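Bounce and Storage Temperature in Pressurised Tennis Balls

Remel Sports Science Module, Project 5

Pressurised tennis balls lose rebound height in cold conditions. The project measured this loss in balls kept in an unheated store at the Jumlow courts during February and compared it with a control set kept indoors.

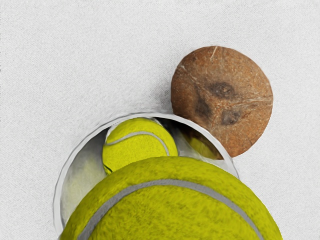

Report by Mererid Pumphrey
Submitted 24th December

Each ball was dropped from 1400 mm onto a concrete slab and the rebound read against a wall scale. Balls from the cold store were tested within 300 seconds of removal. Felt wear was not controlled.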